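Progress report for November, kitchen corner at the Tremness day center
To: Chrysoula Theodorakopoulos, Ventura fund
From: Szabolcs Gulyás

Dear Chrysoula,

I send you the report on the breakfast kitchen. From the grant we have spent 1458 of 2897. The largest payment was 579 to Trarkitz, for the counter.

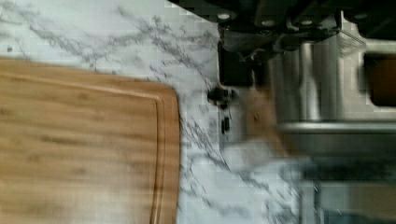 Counter surface and the corner of the bamboo board.

The counter is in use every morning from seven. The members prepare their own bread on it, and we keep the cutting board there the whole day.

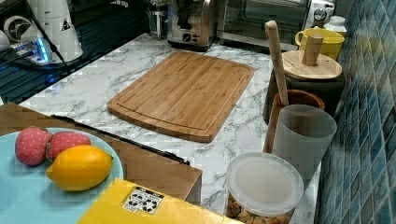
The counter with the board, the toaster and the containers.

The storage is not yet decided. Gundik offered us a shelf for 40, but the members prefer to have the jar and the utensil holder in reach, by the tiles. I would like to wait with this purchase until the new year, if you agree. 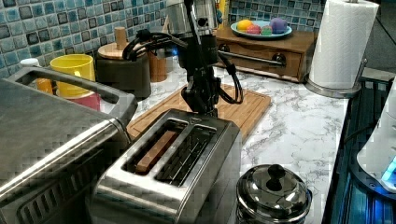
Toaster with one slice of toast, cutting board behind.

Toast is the most popular breakfast until now. A second toaster was asked for on the Saturday meeting, and I did not promise it. 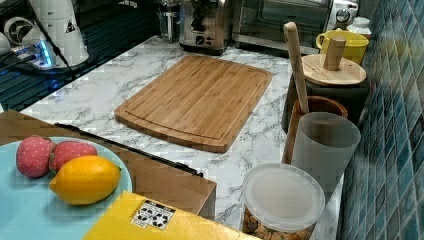
Blue plate with the lemon, tiled wall on the right.

Still open are the labels for the containers and the final invoice from Trarkitz. I will send both papers together with the next report.

With kind regards,
Szabolcs Gulyás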